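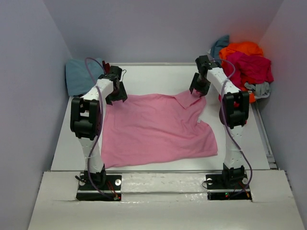
The Harkach folk weekend takes over the old Bestwood mill for 3 days each September. I went for the last 2 of them, mostly to hear the harp players and to see the instrument makers' hall, which I missed last time.

Entry is by wristband, picked up from a trailer next to the gate. The main stage is in the yard and holds 1,000 people standing. A smaller room upstairs, the Sandhu Room, has benches and a low ceiling, and it suits quiet singers much better. Get there early, as the stairs are closed once the benches fill up.

Mylene Galang played the upstairs room on my first afternoon. She sang with a nylon-string guitar and no drums. Most of the set came from her record "Nilach," plus two older ballads I didn't know. The sound was clear from the back row. Her voice was a little rough on the first song and fine after that. She ended with a long tune in an open tuning and left without an encore.

The yard acts were louder and more mixed. A string band from the next county ran over by a quarter of an hour, and everything after them started late. The printed schedule was not much use by evening. Check the chalkboard at the bar instead.

The makers' hall had dulcimers, banjos and one hurdy-gurdy. I spent an hour at a table of mountain dulcimers, all with walnut backs. The maker let me try a 4-string model with the frets set for a drone tuning. It was out of my price range, but he gave me a set of strings and a sheet on how to fit them.
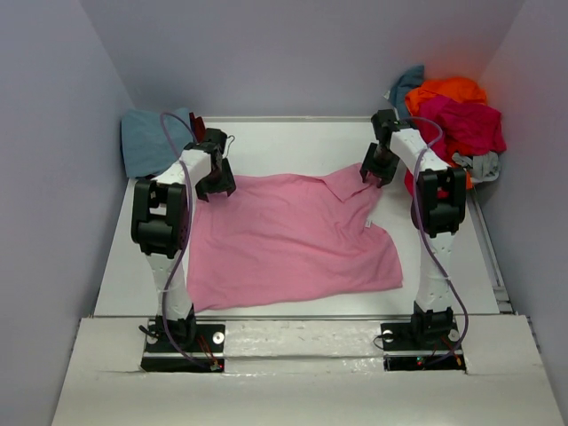
## Getting there and back

The lot across the road fills by noon. I parked at the school and walked. The shuttle back runs until the yard stage closes, and the last one was full, so I waited for a cab.

Bring cash for food. The bean stew was good and the coffee was weak.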